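Catch Wrestling in Deltgate

Catch wrestling in Deltgate is a local branch of the older grappling sport known as catch-as-catch-can, in which a match may be won either by pinning an opponent's shoulders or by making him give up to a hold. It grew up among the dock and cannery workers of the town, and although it was never large, it has held on far longer than most people would have guessed, and it is still taught there today by a handful of patient and very welcoming coaches.

Origins

The style is usually traced to a Latvian sailor remembered only by his last name, Ozoliņš, who came ashore with a bad knee and stayed to teach holds in the back of a net loft. Very little was written down in those days, so much of what we know comes from the recollections of Abílio Pacheco, who trained with him as a boy and later kept the loft going himself. Pacheco described his teacher as a gentle man outside the ring and a miserable one to be underneath - a compliment, among wrestlers.

Matches were held on canvas stretched over sawdust, and the town's summer card, staged each August, is said to have drawn a crowd of roughly 1,000 in its best years.

Rules and scoring

A Deltgate match is decided by the best of three falls. Each fall has a limit of 14 minutes, and if the time runs out with no pin and no submission, the fall goes to neither wrestler. There are no points at all, and this surprises visitors who come over from school or college wrestling. Chokes were barred for many years and are now allowed only between adults who have both agreed to them before the match.

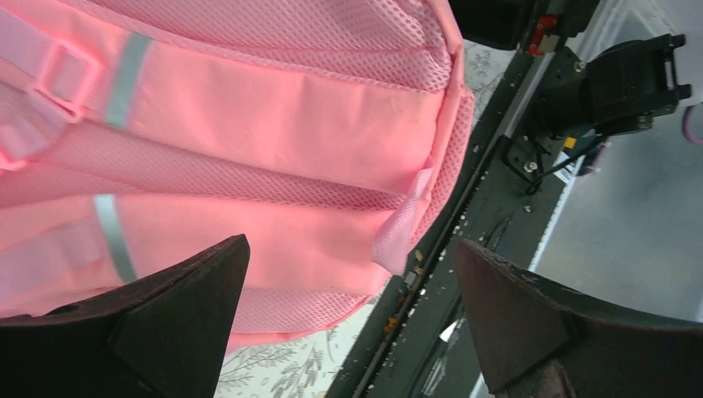

The pin itself must be held for a slow count of three, with both shoulders flat. Because a wrestler can be caught in a hold while rolling away from a pin, the two threats work together, and a good deal of the local teaching has to do with that awkward moment in between. The best known hold of this kind is the "net tie," a double wristlock taken from the side with the far leg trapped.

Notable wrestlers

Leandro Cabral is generally thought of as the finest wrestler the town has produced. He won 51 matches at home and lost nine, and he later tried his hand at mixed martial arts with mixed luck, finding the cage wall a great nuisance. Vitória Prata, who began wrestling at a time when women had no division of their own, became the first woman to coach at the loft, and many of the current instructors learned from her.

Present day

Classes continue through most of the year, and the August card has been brought back on a smaller scale, with mats in place of the old canvas.

14 shares | 3 comments

Leonor Paiva
My grandfather used to talk about the sawdust getting in everything, even his sandwiches. Lovely to read this!

Stomimier
Is the net tie the same as a Kimura from side control? Sounds close, but I can't picture the leg part.

Natália Arruda
@Stomimier close, yes, but you hook the far leg first and then go for the wrist. Takes ages to learn.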